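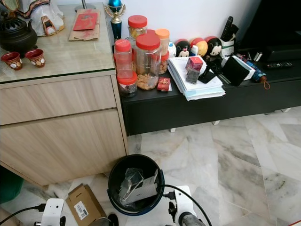

Surface by surface: sorting the front room after the visitors go home

A front room that takes visitors for two weeks of New Year calls collects things at a predictable rate. Most of them land on the first flat surface inside the door. In the home covered in this article that means two surfaces: a light oak-toned cabinet with a glass top, and a long black TV cabinet beside it, set slightly lower.

The method used is the one taught by Veikko Jääskeläinen, who runs home storage classes out of a shopfront in Mulcahy. He works by surface and ignores category until the end. Each surface is given one job, anything outside that job is moved, and the drawers are not opened until both tops are finished. Opening drawers early is the most common fault he sees in his students' homes, as it doubles the amount of material in play.

The job of the glass top is display and tea. The small red cups and the trophy with the blue top therefore stay. Paper does not. The brown paper bag and the red envelope go first, and the envelope is checked by hand before anything is thrown out. Jääskeläinen keeps a shallow tray for envelopes in his own hall and empties it each July.

Glass over wood needs some care. Grit caught under a ceramic foot will mark the glass when the piece is dragged, so pieces are lifted, wiped underneath and set down again. Felt pads 22 mm across suit most small ornaments. Spray goes on the cloth, never on the glass, because liquid runs to the edge and sits in the joint between glass and timber. 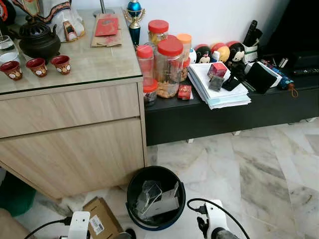

Cups should be stored on a tray if they are used more than once a week. A tray turns several trips into one and gives the set a fixed boundary, so that a stray item beside it is easy to spot. The tray should be measured against the cabinet depth before purchase. Zisholm sells a plain lacquered one at 300 mm by 200 mm, a size that holds a small tea set and leaves room in front for pouring.

Snack jars are a separate problem. Clear plastic with a coloured lid is the usual choice at this time of year, and six of them were standing together where the two cabinets meet. Clear walls let the household see what is left, but they also let in light, which turns the oil in fried snacks stale. Three rules apply:

Finish the part-used jars before opening sealed ones.
Combine only like with like. Biscuits draw moisture from softer sweets.
Wash and dry the lid separately. The thread holds crumbs.

Empty jars can be nested or used for dry goods in the kitchen. They should not go back on the TV cabinet, whose job is limited to remotes and soft toys. The row of round plush toys along the wall takes up little usable depth and can stay where it is. The remote holder is already in the right place. The stack of papers, the phone and the black pouch are another matter. Papers are sorted seated, at a table, with a bin on one side and a folder on the other – standing over a cabinet, people tend to shuffle the stack and put it back.

A folding table is the right tool for this. It gives a clear work area for an afternoon and can then be put away. Check the height before buying: 685 mm is comfortable on a low dining chair, and slightly low for anyone tall. 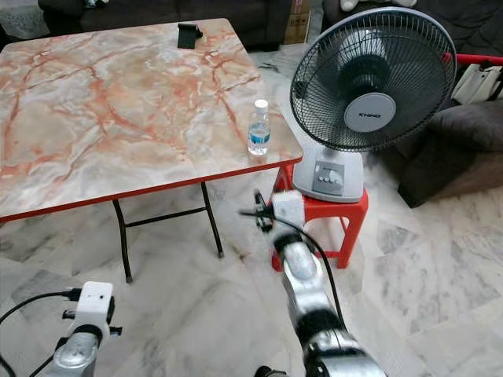
Crossbars and leg joints should be tested before any weight goes on the top. On a tiled floor the foot caps matter more than the frame. A missing cap will let a metal leg scratch the glaze, and replacements from Tondisport come in grey or black.

Fans are best kept well away from loose paper, or switched off until the sorting is finished. A plastic stool makes a passable stand if the fan base sits fully within the seat, but the grille should be wiped first. Dust on the wire ends up on whatever has just been cleaned.

Jääskeläinen allows one afternoon for a room of this type. The Pukenthorpe class, which he teaches in the evenings, spends its first session on paper alone and sets the glass top as homework.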